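Home Issues Guides Events Subscribe Contact

Handling rules for hand-held gripper sessions: what changes in May

Version 3 of the Leltgate handling rules takes effect in May at both sites, Mirnovham and Vostmont. If you record demonstrations with hand-held grippers, or check recordings that other people made, please read the parts below that apply to you. The full text is on the shared drive in the usual folder. The old version will stay there with a line through the title until the summer, and then it comes down.

Most of the rules carry over. The wording is shorter, and a few items that used to be advice are now required.

Why there is a new version

Between the two sites we went back through 1,838 recordings from the winter. Of these, 42 had to be thrown out entirely. The main cause was markers: a card or cube had been bumped and was sitting at a slight angle, or a sleeve had covered it for most of the task. The second cause was people starting to move before the recording had started. A smaller group had two sessions filed under one name, and we could not separate them afterward.

All of these problems are easy to prevent at the table and expensive to find later. The changes are aimed at them.

Before the session

Check that each marker is seated flat and firmly on its mount. Try to turn it gently with one finger. If it moves, do not tape it. Swap the mount and put the loose one in the repair bin with a note. Tape was allowed under the old rules and we have dropped it. Taped markers drifted during long sessions, and the drift was hard to see on playback.

Wipe the finger pads with a dry cloth. No cleaning spray on the pads. Spray is fine on the tabletop, but let the surface dry completely before putting an object on it.

Run the open-and-close check five times on each gripper and watch the reading. If the closed value is different at the end than it was at the start, run the zero step again. If it still moves, that gripper is out for the day.

Cables should hang down toward the body and clear of the working area. Anyone wearing a harness should have another person check the straps at the back. This was already the rule at Vostmont and it is now the rule at Mirnovham too.

Bags, spare cables and headsets should be kept out of the path of chair wheels.

At the table

One task object on the table at a time, unless the task sheet lists more. Pens, phones and cups go somewhere else. Start with the object near the middle of the table and within easy reach, so that the person does not have to lean. Leaning moves the head view a lot and brings the forearms over the markers.

Hold both grippers still over the table before the first movement, and again after the last one. The pause used to be "a moment." It is now a slow count of three. Say the count in your head, not out loud.

Approach the object at the speed you would normally use to pick it up. Some people slow down a great deal when they know they are being recorded, and others rush to finish the set. Either way the recordings are hard to use next to each other. If the first grasp misses, open the fingers fully, back off and try again in the same recording. Do not stop and delete. A missed grasp followed by a good one is still a usable recording, as long as it is marked as a retry on the sheet.

For thin-walled objects such as trays and open boxes, close until the pads touch and then stop. Version 2 said "firm grip," and a lot of trays got bent.

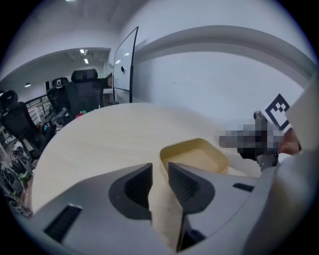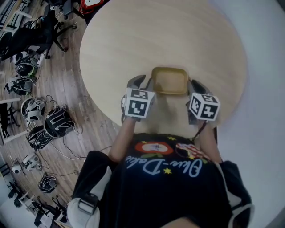
Grippers forward, object on the table, not yet grasped: the slow count belongs at this point.

Elsa Turunen wrote back on the draft that she agrees with the count but thinks it should be written on the task sheet as well as in the rules. Her point was that people read the rules once, in their first week, and read the task sheet every time they sit down. She also asked for the tape ban to be put in bold. "I have peeled tape off mounts at both sites," she wrote, "and it was always put there by somebody trying to be helpful." On the retry rule she was less sure. She would prefer a limit on how many retries can go into one recording, because a long string of misses usually means the zero is off and the person should stop and check it.

We have taken the first two suggestions. The count will be printed at the top of the sheet starting with the next batch, and the tape line is in bold. The retry limit is still open. The wording for now is that after two misses in a row you finish the recording, mark it, and repeat the open-and-close check before going on. If that turns out to be too strict for the harder objects, tell us which ones.

People in view

Only people who have signed the current consent form should be at the table or walking through the area during a session. This includes anyone who comes over to help with a strap or hand over an object. The blurring step is run on every recording before it leaves the site, but it should not be treated as a replacement for the form. If someone without a form walks through, finish the task if you can do so safely, and write it on the sheet. The checker will decide whether the recording can be kept.

Badges, mail and screens with personal information on them should be out of the area before the first recording. Turn laptops away from the table or close the lid.

Breaks

Grippers feel light for the first few minutes and then they do not. Put both down after every set, even if you feel fine, and take the harness off at the longer break. If your wrist or shoulder starts to hurt, stop the session. A half-finished set is not a problem for the schedule, and you do not need to explain it on the sheet beyond writing "stopped."

After the session

File under one name per session, using the Shiferaw naming sheet that both sites already have. If the object changed partway through, that is a new session and needs a new name. Check the first and last recording before you leave the table. You are looking for three things: both grippers are in view, the markers are uncovered at the start, and the pause is there at each end.

Put the grippers back in their cases with the fingers open. Leaving them closed presses the pads against each other and flattens the ribbing.

Checkers

You can now return a recording for a missing pause without asking the site lead first. Please use the reason codes from the new sheet. Free text notes are still welcome, but the code has to be filled in or the recording goes back into the queue and someone else will look at it again.

Recordings made before the change will be judged under version 2. We are not going back to fail older work.

Questions about the rules can go to the Leltgate list or to either site lead. If a rule cannot be followed on your setup, send a note saying which one and what you do in its place, and keep recording in the meantime. We already know that the harness check is difficult on early shifts at Mirnovham when only one person is in.

Recent items

Marker mounts: which ones to keep and which to return
Vostmont room bookings for the spring
Filling in the retry column
Shiferaw naming sheet, corrected copy
New reason codes for checkers
Notes from the last two-site call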